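Sadley grasp planner, used for 11 weeks

Reviewed by Rianne Dijkstra, Sep 21, 2026

Sadley is a grasp planning method from the Jirngate group, released in May with code and trained weights. It is meant for clear objects, which depth cameras read badly. The paper claims it can pick a grip on glass from color images alone. We ran it on our two-arm setup.

Installation took over 2 days, mostly spent on version conflicts. The calibration script is good and the error messages make sense. The manual skips the wrist sensor settings, so I copied mine from the older Hendriks planner.

On tumblers and jars I saw little difference between the two planners. Stemware is where Sadley earns its place. Hendriks kept aiming for the rim. Sadley goes lower, near the top of the stem, and it planned well with other items on the mat.

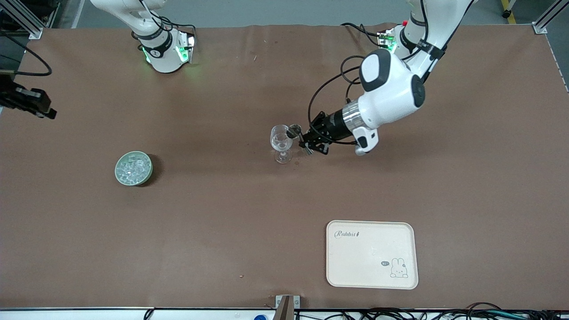
Left arm gripping the goblet at the stem and lower bowl. The right arm is tucked back.

Planning is slow — nine seconds for a single grip on our machine — and the confidence score didn't tell me much. Low scores often went with good grips. I would also like a way to cap the closing force per object, which for now means editing a config file by hand.

Worth installing if you handle glass. For solid objects, stay with what you have.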